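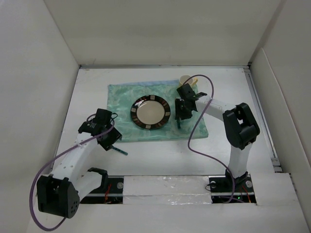 Hi everyone,

I went along to the Flutville ward meeting last night and thought I'd pass on what I heard, as I know a few of you couldn't make it (it started at 6:30, which is hopeless if you have kids to feed).

Joanne Furnival is definitely standing again, and so is Teguh Jugah. The third seat is wide open because Izzati Saragih is moving away in October. I'm really sorry about that! She got the crossing on Menon Street sorted when I'd pretty much given up on it.

There was a long argument about the library hours. The petition is up to 1,205 names now and Joanne promised to hand it in herself. Teguh was less keen, he thinks we should wait for the budget, and people got a bit heated with him. I thought he was treated unfairly, to be fair to the man.

Anisa Sitompul wrote:
> Does anyone know if the boundary change affects those of us on
> Jenik Road? I had a letter saying my polling place is now the
> school, but my neighbor across the street hasn't had one. Are
> we even in the same ward any more?
> Anisa

Anisa, I asked! The even side of Jenik Road stays with us and the odd side goes in with Skamora, so you may well be voting in different places from now on. Seems daft to me to split a street down the middle, but the comment period closed 2 months ago. If your letter says the school then go by the letter.

Next meeting is the 14th, same room. I can fit 4 in the car if anyone wants a ride.

Fikri Ginting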